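# Count the bus ride as part of the job

16/12/2024

The Grisgate job placement program reports one main number each year: placements. In the last cycle it placed 1181 residents, and the city council treated that figure as evidence that hiring barriers in the east side neighborhoods are coming down. I think the figure measures the wrong thing.

A placement is recorded on the day a person signs an offer. The program does not record whether the person still holds the job in May, what shift the job runs on, or how the person gets there. The last item matters most in Grisgate, where the entry-level openings have moved to the Brurndale industrial park and the people looking for them have not.

Brurndale is served by two bus routes. Neither runs before the early shift starts at the Stonen packing plant, the largest employer in the park. A resident of the Rey district without a car has to change downtown, wait, and then walk from the last stop along a road with no sidewalk. Four hours of travel a day is a normal result. At entry-level pay, that time is a direct cut in the hourly wage, and it falls hardest on households that were shut out of the older, closer jobs in the first place.

The usual reply is that transit is a separate department with a separate budget. That is an accounting fact. The city already ties its tax abatements for Brurndale to hiring targets, and it could tie them to access in the same agreement – a shift-timed shuttle, or a contribution to extended service on an existing route. The abatement terms run 18 years. A shuttle contract would be a small line in that schedule.
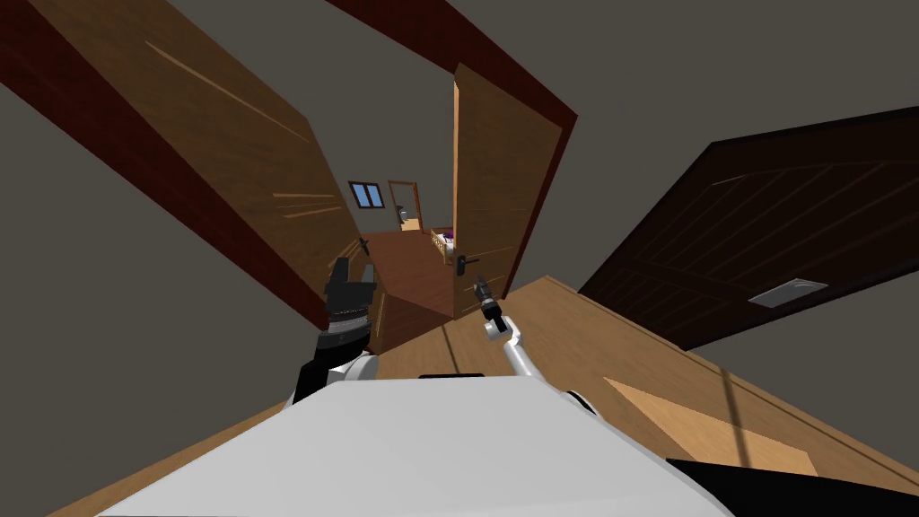 The reporting rule should change as well. Each placement should carry three added fields: home district, shift start, and travel time by the mode the worker will use. Retention should be checked at six months and published by district. None of this requires new law. The program office collects home addresses now, and employers know their own shift times.

If the Rey numbers come back equal to the rest of the city, I will accept that the program works as described. Until they are published, the council should not renew the Brurndale abatements on the strength of a placement count.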